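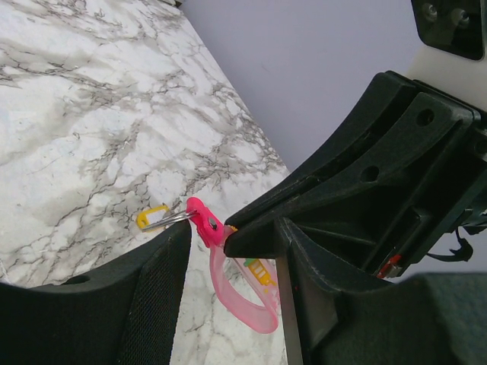
4. Care of the marble countertop

1. Wipe the surface with a soft damp cloth and a drop of Nirkar neutral soap.
2. Rinse with clean water, then dry along the veins and up to the wall.
3. Blot spills of wine, lemon juice or vinegar at once – wiping spreads them.
4. Reseal every October with Salehi stone sealer. Leave it to cure for 40 minutes before buffing.

Note: Veining differs from slab to slab and is not a defect.

CAUTION: Do not use bleach, scouring powder or descaler. Acids etch marble, and sealer does not prevent it.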